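Apitos Flirkevov para recreio, treino e caminhada 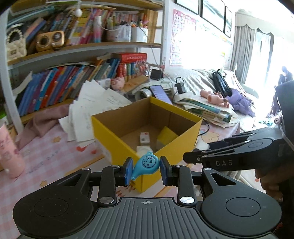

Apito azul com carinha sorridente, em frente a uma caixa amarela aberta.

Quem já tentou chamar uma turma inteira de volta do pátio só na voz sabe o que um bom apito faz pela garganta da gente. Aqui na loja Xaba a gente gosta mesmo de apito, a ponto de ter uma gaveta só deles, e esta página reúne o que aprendemos vendendo, testando e (sim!) soprando em horário comercial, para desespero do pessoal da padaria vizinha.

A linha Flirkevov chegou em abril e virou a nossa favorita para escola, colônia de férias e trilha em família. São quatro modelos, todos de plástico, todos com argola para cordão.

Modelos

Recreio — o menor da linha, com som agudo e curto. Pede pouco fôlego, e criança pequena consegue tirar som dele de primeira. É o que mais sai para festa.

Quadra — tem bolinha interna e faz aquele trinado clássico de jogo de bairro. Se você apita futsal de sábado de manhã, é este. A bolinha não sai para lavar, então enxágue com água corrente e deixe secar de boca para baixo.

Trilha — sem bolinha, dois canais de ar, funciona mesmo depois de cair no riacho. Basta soprar forte uma vez para expulsar a água. O Algirdas Koppel, que guia caminhadas na serra de Jurnville, usa o mesmo há três temporadas e não quer saber de outro.

Coro — nosso xodó. O tom é mais grave e redondo, quase de flauta, ótimo para quem trabalha em lugar fechado e não quer ninguém tapando os ouvidos. Não serve para campo aberto, o som morre rápido com vento.

Ficha rápida

Referência da linha: 3513
Comprimento do modelo Trilha: 55 mm
Cordão: 600 mm, com fecho que solta sob tração (vendido junto nos modelos Quadra e Trilha, à parte nos outros)
Limpeza: água morna e sabão neutro; nada de lava-louças
Idade sugerida: a partir dos 6 anos, com um adulto por perto

Como escolher

Pense primeiro no lugar. Ginásio tem eco, e um apito muito agudo ali dentro cansa todo mundo em dez minutos — vá de Coro ou, se precisar de autoridade, de Quadra. Em campo, praia e mato, Trilha sem pensar duas vezes. Para lembrancinha, Recreio.

Depois pense em quem vai soprar. Apito com bolinha pede um sopro firme e constante, e os pequenos costumam ficar frustrados quando sai só aquele chiado. Já os adultos tendem a exagerar na força. Um sopro curto com a língua cortando o ar, como se dissesse "tu", rende muito mais som do que encher as bochechas.

Na caminhada vale combinar os sinais antes de sair. Um toque para "onde você está?", dois para "venha até aqui" e três para pedir ajuda. A gente imprime esses sinais num cartãozinho e põe dentro do pacote do Trilha.

E cada pessoa com o seu, por favor. Para grupos, uma etiqueta com o nome no cordão evita muita confusão na hora do lanche.

Entrega e troca

Pedidos feitos até as 15h saem no mesmo dia pela transportadora Fevier. Quem mora perto pode retirar no balcão. Por higiene, apito fora da embalagem não tem troca, a não ser por defeito. Se o seu veio mudo, escreva que mandamos outro.

Comentários

Ximeng Ren
Comprei o Quadra para o treino de vôlei das meninas e o trinado é lindo! Só achei o fecho do cordão meio sensível, soltou duas vezes na corrida.

Loja Xaba
Oi, Ximeng! Ele solta fácil mesmo, é de segurança. Se incomodar, dá para usar no pulso.

profa_lucinha
O Coro serve para aula de natação em piscina coberta?

Loja Xaba
Serve, sim. Temos duas escolas de natação usando.

Beto
meu filho não larga o Recreio. minha esposa mandou um abraço irônico

Este site usa cookies para lembrar o seu carrinho. Aceitar | Preferências

Contato: balcão e telefone, de segunda a sexta | © Loja Xaba, Jurnville | Voltar ao topo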